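Wanted: a Saturday-hands sort of person for my furniture workshop in Okwood (any days you like, really)

Hello! I'm Nele Hoekstra and I run Stadby, a very small workshop where I mend and refinish old tables, chairs and the odd sideboard. I've had more work than I can manage since the spring, the shelf of chairs waiting for new seats has become a wall of chairs, and I've finally given in and decided to look for somebody to work with me.

It's a part-time job, 28 hours a week, spread over whichever days suit us both. I start early because I like the quiet, but you don't have to. The contract runs to the end of February to begin with, and if we still like each other by then I'd love to make it permanent.

What would you be doing? Sanding, mostly, at first. I won't pretend otherwise! Then stripping old varnish, gluing loose joints, waxing, oiling, and after a while colour matching, my favourite part of the job and the one I'm fussiest about. You'd also answer the phone when I've got my gloves on, and help me carry things up the ramp (there's a trolley, but the ramp is steep and the trolley has opinions).

You don't need a certificate. I didn't have one when I started, I had a kitchen table from my aunt and a tin of the wrong stain. I do need you to be patient, to be all right with dust, and to tell me when something has gone wrong so that we can sort it out together. If you can drive a van, lovely. If you've done any upholstery I'll probably hug you.

Elif Naz Keskin comes in for 3 mornings a week to do the caning and the books, so she'll be the one asking for your bank details. She also makes the coffee, and it's very strong, so bring milk if you're that way inclined.

Pay is a bit above what the other shops in Okwood offer for the same work, and I'll tell you the exact figure when you ring, as it depends on what you can already do. Travel from Shen or Terum is paid on top. There's a bus from both, and the stop is at the end of our lane.
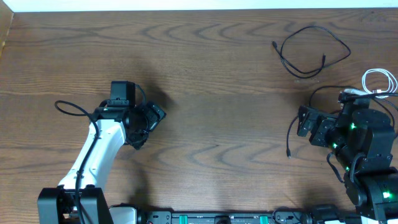

Wood grain on a brown tabletop, with a small dark knot near the middle.

To apply, please write me a letter or an email, a page at most. Tell me about something you've repaired, even if it was a bicycle or a zip, and how it came out. A photo of it would be nice but isn't needed. I'd like to have everything by October 26, 2023, and then I'll ask a few people over for a paid trial morning.

Questions first? Ring the workshop and ask for job 3956 (Elif's numbering, don't ask me), or just come by and knock loudly, I'm usually at the back with the sander on.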